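Trelano Hanging Tube Light, Set of Six: My Review After One Winter

Written by Thitima Noiphan
25 June 2022

I bought this set in December for the large room on our upper floor. The old lights there made a noise like an insect, and one of them needed a long time to start each morning. I am not an electrician. I only choose the things, pay for them and then hear the complaints, so please read my review with this in mind.

What is in the box

The set has six fluorescent tubes, six white holders, the hanging rods and a bag of screws. I paid 296 dollars for everything, and delivery was included. The tubes came wrapped one by one in thick paper, and none was broken. The instruction sheet is printed very small. The English on it is worse than mine, but the drawings are clear and we followed the drawings.

There is no switch and no cable in the box. The shop page says this, but quite far down, and I had to order cable separately. I lost several days in this way.

Putting them up

My colleague Orhun Bilgin has the license for electrical work, and he did the installation. He needed up to 30 minutes for each light. The most difficult place was near the beams, where a pipe was in the way of the rod he wanted to use. The rods can be adjusted, but the small screw that holds the length is soft metal. He damaged one with a normal screwdriver and had to replace it with a screw from his own box. I wrote to Trelano about this and they sent two new screws, without any letter.

Please plan the positions before you make holes. We have a ceiling fan in the same room, and if a tube hangs too near to the blades you get a flicker on the wall, like an old film. We moved one light farther away after the first evening. The extra holes are still there and I have to paint over them.

The light itself

The color is a cool white. In a room with white walls and a white ceiling it feels a little like a clinic in the first days, then you get used to it. For reading labels and finding small parts on the floor I like it very much. For eating lunch I do not like it, and Su-bin Seol, who has the desk nearest to the door, now takes her lunch outside when the weather allows.

The light is even in the middle of the room. In the corners it is weaker, and behind the tall furniture I still use a lamp. Daylight from our high window helps in the morning. In winter, after four in the afternoon, it helps nothing.

They start quickly, with one or two blinks. When the room is very cold the blinks are more, maybe five. I hear no sound from them at normal distance. If I stand on the ladder I can hear a small hum, but I do not work on the ladder.

The tubes do not hang all at the same height in our room. I thought this would disturb me, but people come in with their bags, start their work and never look up.

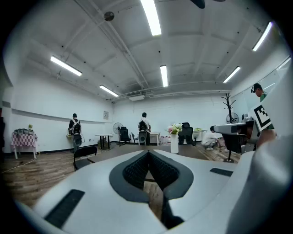
Cleaning and changing a tube

Dust collects on the top of the holder. I wipe it with a dry cloth when the power is off. To change a tube you turn it a quarter and pull it down gently. One tube became dark at the end in spring, and I changed it alone without calling Orhun. Keep the old tube for proper recycling and do not put it in the normal trash.

The guarantee is for 3 years on the holders. It does not cover the tubes, and I think this should be written larger.

Would I buy it again?

For a workroom, yes. For a home, no, the color is too cold and the holders are plain. Da-eun Hyun asked me if she should choose LED tubes for her studio. They use less power, and if you begin with an empty ceiling I would look at them first. We kept to fluorescent so that we could use up a box of spare tubes from the old lights, and they do fit.

I give four stars from five. The missing star is for the soft screws.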